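We use cookies to improve your reading experience. Accept | Manage preferences

Folding by hand, for the machine
By Charito Sison
13/09/2026

Brendico ran its towel and linen hall on manual folding until the spring, when the first Zekar folding cell was bolted down between the dryers and the packing line. The cell takes flat goods well. Sheets and pillowcases go through at 490 pieces an hour. Terry cloth is harder: it stretches, holds a crease badly and hides its own corners, and the cell's early reject rate on towels was high enough that the company kept its hand folders on that line.

Part of their job has since moved upstairs. Five folders at a time leave the floor for a shift in a furnished room, where they handle household cloth while their hand movements are recorded. The recordings go to Usero, the contractor that trains the cell's control software.

Demetrio Olmedo has folded at Brendico for 11 years and now divides his week between the two floors. On the line his output was measured in pieces. Upstairs it is measured in usable repetitions, with a target of 300 per shift. A repetition is rejected if the hands leave view or the grip is changed halfway.

"You slow down at the corners," he says. "On the line I never looked at the corners. I had to learn where my thumbs go."

The grip is the part Usero asks for most often. A towel is taken by its upper edge, fingers over the top on one side, thumb and fingers closed on the other, and pulled slightly taut before it is laid down.
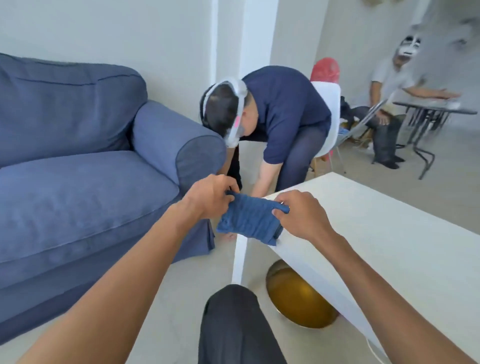
What the contract says

Recording shifts are paid at the line rate plus a fixed supplement. The piece bonus does not apply, so the fastest folders earn slightly less upstairs than they did before. Brekke, the consultancy that drew up the job grades, has proposed a separate grade for recording work. Management will answer in September.

Olmedo has applied for it. The application asks for typing speed, and he left that box blank.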